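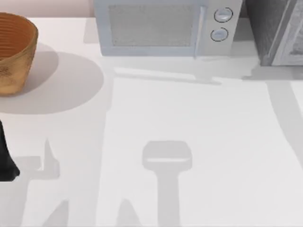

Week 7: Coiling, and why your base matters more than your walls

Okay, so last Wednesday we ran out of time right when it was getting good, and I promised I'd type up the rest. Bring these notes to the workshop, please, because I'm going to keep pointing at them.

A quick recap first. Basket makers mostly sort their work by how the thing is built: plaiting, twining, wicker (some people say stake-and-strand) and coiling. The first three all have two sets of elements crossing each other. Coiling is the odd one out. You take a bundle of grass or a length of cord, that's your foundation, and you wind it round in a spiral and stitch each new row to the row underneath. It's closer to sewing than weaving, and if you can thread a needle you can do it!

Those rows are what give a coiled basket its ridges. Run a finger down the inside of one and you'll feel every lap. Thick foundation, fat ridges, quick basket. Thin foundation, fine ridges, and you'll be at it for weeks (ask me about my pine needle bowl, or don't).

Starting the center

This is where most of you will swear at me. Soak your raffia for a few minutes, taper the end of the bundle with scissors, wrap it tightly, then bend it back on itself into a little snail. Your first stitches go right through the middle of the snail. It will look terrible. Keep going until you have 2 full rounds before you decide to start over - mine always look lumpy at that point and most of them settle down.

Keep the base flat on the table while you stitch. If it starts to dome, you're pulling too hard. If it ripples like a potato chip, your rows are too loose or you're feeding in too much foundation.

Turning up the walls

To go up, you set the new row on top of the last one instead of beside it. For a straight wall, stack it directly. For a flare, nudge it outward a little each time. Round baskets with a gently curved wall are the most forgiving shape there is, so that's what we're all making.

Shaping happens a tiny bit per row. You can't fix it all at the rim, and I say this as somebody who has tried.

Color

Dyed raffia fades in a sunny window, and the outside usually goes first while the inside hangs on to its color much longer. I like that look. Nabila El-Sayed, who teaches the dye section, does not, and you'll hear her side in October.

For the workshop

Bring a blunt tapestry needle, sharp scissors, and an old towel. I'll have the raffia and cord. Read the Atanasov chapter up to page 79 and skip the part on handles for now. If you'd like to practice at home, 400 grams of raffia is plenty for a small basket with some left over for mistakes.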